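Best way to clean a big telly on a wheeled stand without streaks?

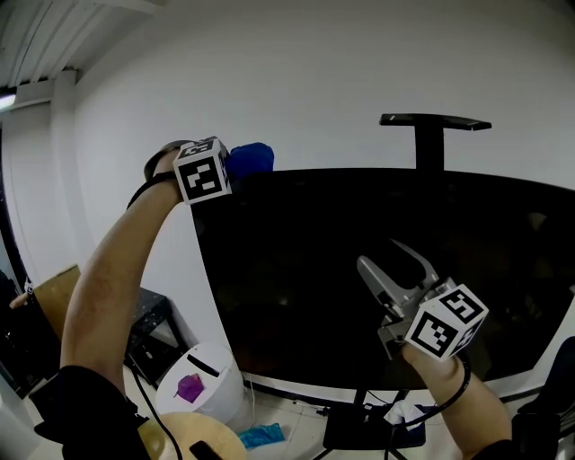 Me having a go at the top edge with the screen off.

Posted in Home Help > Cleaning & Laundry
by Skiston_flat

Hi all, hoping someone with more patience than me has sorted this out. We've got a big black flat screen on one of those rolling stands, the kind where the post goes up the back and pokes out over the top, and I cannot get the thing looking clean. It's a glossy one too, so with the power off it's basically a dark mirror and I can see the whole room in it, plus every smear I've ever made.

What I've tried so far: a damp microfibre cloth (streaks), a dry microfibre cloth (moves the dust to the other side), and a squirt of the window cleaner we keep under the sink, which I now gather from my sister was a terrible idea. It left a sort of rainbow patch in one corner. You can't see it when there's a show on, only when it's off, and of course it's off most of the day and faces the front door.

The other half of my trouble is the floor underneath. The base is wide and there's a black box sitting on it, and thin cables run along the floor below the screen. Dust just loves it under there. I end up with scrunched-up paper and plastic bags and whatever else collecting near the wheels, and my little white bin isn't far off, so you'd think I'd manage to get the rubbish into it. I don't.

So really two questions. How do you get the glass clean with no streaks, top edge included? And is there a sane way to keep the cables up off the floor while still being able to roll the stand around? I shift it over for the vacuum, so I can't have it all taped down.

We're renting in the old Lenen building (1961, original heating, so the dust is something else) and I'm not allowed to put it on the wall. Budget is small. Thanks in advance!

windrow_kitchen
Helpful member

Oh, I feel this one. We had a glossy telly for years and it drove me up the wall, right until I worked out I was using too much water and far too much elbow.

This is what I do now. Switch it off and leave it to cool properly, half an hour if it's been on all evening. Then dust first, with a dry cloth, top to bottom, and don't press. People skip the dusting and go straight in with the wet cloth, and then you're just pushing mud around. Do the top edge before you touch the front, because whatever's up there is coming down on your nice clean glass.

For the actual wipe I use two cloths, the flat smooth sort you'd use for glasses, not the fluffy ones. Dampen one with distilled water — you can get it at the hardware store or wherever they sell iron supplies — and wring it until you think it's dry. It should barely leave a mark on your hand. Wipe in long straight lines, side to side, and follow straight behind with the dry one. No circles! Circles are where the streaks come from, at least in my house.

Never spray anything on the screen itself. It runs down into the bottom edge and there's electronics in there. If you've got a greasy fingerprint that won't budge, one tiny drop of dish soap in a bowl of the distilled water, then go over it again with plain.

About the rainbow patch: if it's leftover cleaner, it might come off with the method above after two or three goes. If it's the coating that's been damaged then I'm sorry, it's there for good and you'll have to learn to love it. Mine had one in the shape of Tasmania.

One more thing, hold the back of the screen lightly with your spare hand when you do the top. Lock the wheels as well if yours have locks. Ours didn't have any and I chased it halfway across the lounge once.

hurier_hand_me_downs

Can't help with the glass, mine's filthy, but I've done the cables on two of these stands so here goes.

Get the reusable hook-and-loop ties, the ones on a roll you cut yourself. Unplug everything, then start at the TV end and run all the cables down the back of the post in one bunch, with a tie every 30 cm or so. Leave a bit of slack at the top if your screen tilts. When you get to the base, coil up the extra and tie that to the post too, so it's hanging and not lying on the floor.

Then put a power board on the base itself, next to your black box or behind it. That's the trick to it. Everything plugs into that, and only ONE cord goes from the stand to the wall. When you vacuum you pull one plug, roll the whole lot away and you're done. Stick the board down with a couple of those removable strips so it doesn't slide off when you go over the edge of a rug. Don't coil the wall cord up tight while it's in use, and don't bury the board under a pile of stuff, they need some air.

I got a fabric cable sleeve from Kozłowski (the discount place, they have them in the aisle with the extension cords) and it does look tidier, but the dust sticks to it like you wouldn't believe. I'd skip it if your place is as dusty as you say.

As for the rubbish near the wheels, move your bin closer. I put mine right beside the stand and it helped a bit. Kids still miss it.

beige_kettle

just use vinegar

windrow_kitchen

Please don't use vinegar on a telly, it can strip the coating on some of them. Check the booklet that came with it. Great on kettles, though.

Skiston_flat
Original poster

Thank you all so much! Did the two-cloth thing this morning with distilled water and wow, what a difference. I'd been scrubbing in circles like a maniac. The rainbow patch is fainter but still there, so I'll give it another go on the weekend and report back if it comes off.

Haven't done the cables yet. I've bought the ties and they're sitting on the table looking at me. I like the power board idea a lot, I just need to find a white one with a long enough cord — our only spare outlet is behind the couch. Does anyone know if you can get a flat plug for that? The couch sits hard up against the wall and the normal kind sticks out too far.

hurier_hand_me_downs

Yep, ask for a low-profile one. Measure the gap first, I had to take mine back.

1346 views — 100 people found this page helpful

Related threads
Dust under the couch two days after vacuuming, is it the heating?
Window cleaner on a laptop screen, can it be saved?
Small bins that don't tip over
Which microfibre cloths can go in the dryer?
Hiding cords in a rental without drilling
Getting scuff marks off a pale floor

Contact us | House rules | Privacy | © Hurier Home Help | Back to top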